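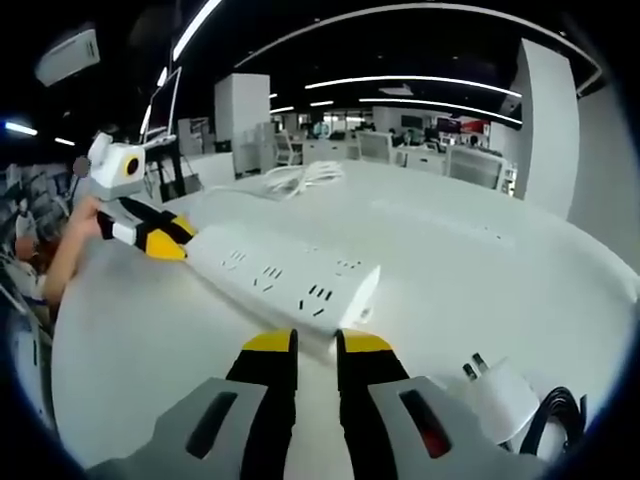
**When will the reading room open again in the evenings?** From the first week of October, six o'clock to 9, with tea from half past.

# Friends of Lindsay Library, minutes

Prasanna Sheikh took the chair and welcomed everyone back after the summer, with a special hello to the two new faces by the window (we do hope you'll come again!). The minutes of the last meeting were read and agreed, once the spelling of Durken Street had been put right.

**Evening hours.** We had a long and very friendly talk about this. Most people were for three evenings, a few wanted four, and in the end we settled on two to begin with and a fresh look after the holidays. Prasanna will ask the branch whether the side door can be used, as the front steps are dark by then.

**Book sale.** It brought in $194, which everybody thought was splendid for a wet afternoon. Cookbooks and mysteries went first, as they always do, and nearly all the children's books found homes. The leftover encyclopedias are still in the hallway. If you know a school or a neighbor who would love them, please speak up, and soon.

**Large print shelf.** Several readers have asked for more westerns and fewer romances, though one lady felt quite strongly the other way. We agreed to spend half the sale money here and split it between the two.

**Reading circle.** The group finished its spring novel at last and opinions were divided, warmly so. The next pick will be something shorter.

**Any other business.** The lemon bars were praised, and the recipe is promised for the newsletter. A blue umbrella was left behind last time and is at the front desk.

The meeting closed at 8:40 p.m. Next meeting in the same room, and please bring a mug.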